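Speaker notes – "Flowers, lights, 300 guests"
Talk for the Eriletti event planners' evening, 21st May

Before I start
Water on the lectern, clicker in right hand, phone OFF. Say thanks to the Eriletti team for the room and for letting me move the chairs. Slow down. I always race through the first five minutes and then have too much time at the end.

Opening
Hi everyone, I'm Lorne Pelletier, I've been styling company dinners and product launches long enough to have ruined a few carpets. Tonight I want to talk about the part of the job that happens before a single stem gets ordered, which is getting a client to tell you what the room should feel like. (Pause. Ask who has been handed a brief that just said "elegant." Wait for hands.)

The Zosach dinner
Start with this one, people like it. Zosach wanted a thank-you dinner for 300 people in an old tram depot, in October, with no heating until the afternoon. Their brief was one line long and the line was their brand color. That was it! A kind of mustard.

So I went over there and asked them dull questions. Who arrives first? Do people know each other? Is anybody making a speech, and if so, can the back tables see over my centerpieces? Out of that we got long tables, everything low, dried grasses and dahlias, and the mustard only in the napkins and one big hanging piece over the bar. Talk through the sight lines from the back corner.
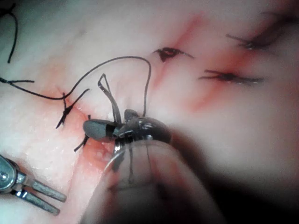 Marchand wrote to me after I gave a shorter version of this talk and said that low flowers are fine until you get a depot-sized ceiling, and then the whole room looks like a school cafeteria. Fair point, and read it out, because it gets a laugh. My answer is that you need one tall thing. One! Put it where people gather, over the bar or by the door, and let the tables stay at elbow height so guests can talk to each other.

Money, quickly
Don't skip this even if I'm running late. People whisper about budgets and then get surprised by the rental van. I had a client who set aside 2000 for flowers and hadn't thought about vases, candles, the crew, or getting it all out again at midnight. We ended up using their own glass pitchers from the staff kitchen, and I'd do it again tomorrow.

What I put in every quote now:
Stems and foliage, with a swap list in case the market lets me down.
Hire items, each on its own line.
Setup and breakdown hours, with the real finish time written in.
A spare bucket. I mean it, I charge for a spare bucket of flowers and it has saved me at about 4 events. (Tell the one with the waiter and the trolley, keep it short.)

The Nemance launch
This one is the opposite kind of job. Small room, standing only, a lot of press, and the product had to be the star. They came to me with a mood board so full I couldn't find the mood in it. I asked them to pick 2 pictures and throw out the rest, and they argued for most of an hour – best meeting I've ever sat in, I just drank my coffee and took notes.

We went with white anthuriums in single stems, plain plinths, and side lighting. No scent at all, since the caterer was doing a lot with citrus and I didn't want lilies fighting it. Remember to mention scent, somebody always comes up to me later and says they'd never thought about it.

If there's time, ask the room which 2 pictures they would keep from their own last job. If it goes quiet, go first and say mine.
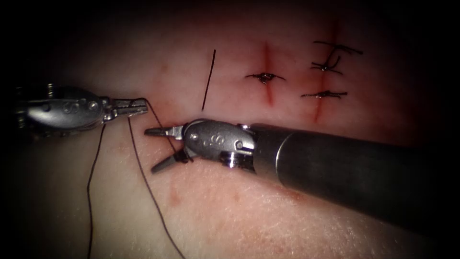

Questions and wrap-up
Repeat each question into the mic. The usual ones are where I buy in winter (the wholesale market, very early, in a terrible hat), what I do with leftovers (guests take them, I bring paper and string) and whether I use silk flowers. I do sometimes, high up, where nobody can touch them.

Sample quote sheets are on the table by the coat rack. Ask people to leave the clipboards behind, and put the chairs back before we lock up.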